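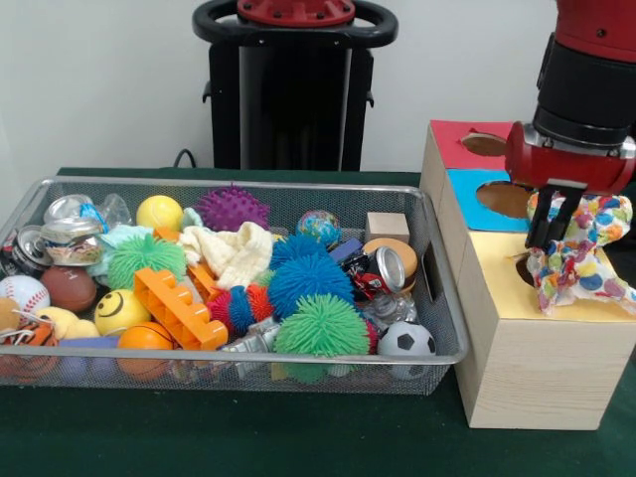 Ballast tank level reads high on one side after refit

Shobha Kandasamy
Second engineer on a small coastal patrol vessel, ex-navy, now a training ship. We came out of refit at the Stirmont yard in October with new pressure transmitters in the ballast tanks. No. 3 port reads 40 cm above the hand sounding. No. 3 starboard agrees with the tape. The error is the same with the tank nearly full and half full. Vessel is upright when I sound. Transmitters are Nesier, 4-20 mA, wired to the original console. Where should I start?

Pauline Pilkington
A constant error across the range points to zero, not span. Check in this order.

Compare the mounting height of the two transmitters against the tank drawing. If the port unit was fitted lower than the original, the console still applies the old offset and the level will read high by the difference.

Read the loop current at the console terminals with the tank empty. Convert it to head using the transmitter range and compare it with the display. If the current is right and the display is wrong, the fault is in the console scaling.
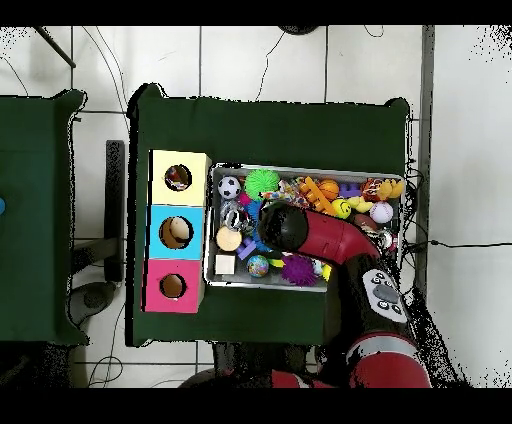
Check the tank vent before you change any settings. A partly blocked vent head puts air pressure on the surface during filling, and a gauge-type transmitter reads that as extra water. It normally bleeds away, so let the tank stand for 2 hours and read again. If the figure hasn't moved, the vent is clear of blame.

Do not trim the zero until the mounting height is confirmed. Log the old value first, and tell whoever keeps the stability book.

Heywood
Had this on a survey boat. Wrong density in the setup, fresh instead of salt. Change it and you're done.

Pauline Pilkington
Density would give an error proportional to level. Hers is constant. Worth checking, but it won't account for 40 cm at half full.

Shobha Kandasamy
Port transmitter is on a new bracket, lower than the drawing. Vent is clear. Will correct the offset Thursday and sound both tanks again.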